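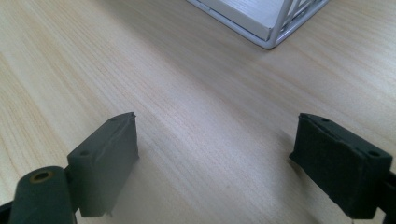

July, Wednesday, started 8:40 a.m.

Burn scar mapping, Geser basin, pre/post pair. Continuing from the last entry. Goal for the day was a clean dNBR raster for the whole basin and a first severity split to hand to Perihan.

Inputs
Pre-fire scene: the June acquisition, path as before, surface reflectance product. Post-fire scene: the July one, same path, same sun angle within a degree or so. Bands used are near infrared and the longer shortwave infrared, 30 m. The cloud mask came with the product. I dilated it by two pixels on the post-fire scene because the smoke edge on the east side was leaking into the unburned class.

Co-registration
Checked against the road junctions at Hosine and the dam wall. Offset was under a third of a pixel in x and close to nothing in y. No shift applied. Duygu had applied a half-pixel shift in her run in the spring and that is probably why her perimeter sits slightly west of mine along the canyon. Asked her to rerun without it before we compare areas again.

Terrain
The north-facing slopes above 2,000 m are a problem. In the raw difference they come out as low severity right up to the ridge, including ground the fire never reached. Applied the cosine correction first. It overcorrected badly on the steep parts and left bright fringes. Switched to the C-correction with the coefficient fit separately for forest and for grass/shrub. Much better. Some residual striping in the two side valleys, left as is.

The elevation model has a seam through the upper basin where the two source tiles meet. It shows as a straight line in the slope layer and nowhere in the corrected reflectance as far as I can tell. Noted so that I don't rediscover it in September.

Offset
Took the dNBR offset from unburned forest outside the perimeter, south side only. Median was small and positive, consistent with grass curing between the two dates. Subtracted it from the full raster. The grassland needs its own offset really, but there aren't enough clean pixels left after masking.

Area
First pass gave 865 ha inside the perimeter above the low-severity threshold. I don't trust the lower end of it. The hay meadows on the valley floor were cut between the two scenes and have the same drop in near infrared as light surface burn. Masked them by hand from the land parcel layer and reran. The total dropped, but I have not written the figure into the summary table because the parcel layer is older than the new field boundaries near Ertürk and at least two fields are wrong. Use the first-pass number for nothing.

Thresholds
Ran the standard breaks to begin with. Moderate and high are separated reasonably on the pine. On the oak the high class is nearly empty, and I think that is real: the oak leafed out again fast in the older Fukel burn and the crown damage was patchy. Perihan wants breaks fit to field plots instead. Agreed in principle. We have 8 plots with usable scores, all of them within walking distance of the track, so the fit would be weak at the high end. Holding off until she has been back up.

Validation points
Generated 2,000 random points, stratified by class, minimum spacing three pixels. The script put a handful on the reservoir because the water mask was applied after sampling. Moved the mask step ahead of it, new seed, regenerated. Old point file deleted from the shared folder. If anyone has a local copy, bin it.

Side note on the thermal band: the post-fire scene still has a warm patch on the west spur, well inside the perimeter. Bare dark ground in full sun would do that on its own. Not treating it as active fire. The night pass would settle it but it isn't in the archive yet.

Processing time for the full chain is down to 35 minutes now that the intermediate rasters are tiled and compressed. Most of what remains is the terrain step.

To do
Get current parcel boundaries, redo the meadow mask.
Duygu: rerun without the shift, send perimeter only.
Perihan: plot scores with slope and aspect filled in. Two sheets have aspect blank.
Check whether the August acquisition is usable for the extended assessment. Forecast is poor.
Rename output folders, the "final" ones are not final.

Stopped 5:15 p.m. Raster and log are on the project drive under the Geser folder, run 4.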